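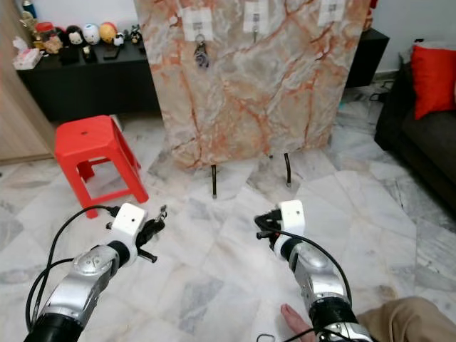 Gripper comparison: key hanging, Kedalstead

The task is moving keys to and from adhesive hooks on an upright panel. It was chosen for the bench comparison because it punishes poor fingertip geometry: a key ring is thin, it swings, and the hook gives very little clearance behind it. Both arms run the same controller and the same speed limits. Tests were run by Drita Kolev and Tudor Coman, with notes by Nelly Inga.

Setup, head camera view
Two arms, three hooks in a row near the top of the slab, one bunch of keys on the leftmost hook. The gripper cables run outside the links with a generous loop, so check clearance to the floor before the first move of each session.

Finger sets
Set A is the Kerari parallel pair with flat pads. Set B is the Clirnberg pair, with a narrower tip and a shallow groove across the pad. Both mount on the same flange and swap with four screws. Set B needs the closing force reduced, or the ring rolls out of the groove.

Procedure
50 attempts per finger set, 100 in total. An attempt counts as a success if the ring is on the target hook and stays there after release. Regrasps are allowed once. A dropped ring ends the attempt.

Results
Set A failed 11 times, mostly on release, when the ring stuck to the pad and came back off the hook. Set B failed 6 times, all of them missed grasps at the start. Average time per attempt was slightly longer with Set B.

Camera notes
From the head position, the gripper housing can hide the hook during the last part of the approach. A wrist camera from Hoxha is on order. Until it is fitted, approach from the side and keep the housing low.

Logs
The joint and force logs come to 1,232 files, sorted by finger set and attempt number. Requests for copies go to Snežana Vasić. The next comparison uses the same hooks with a single key and no fob.

Page last changed 27th October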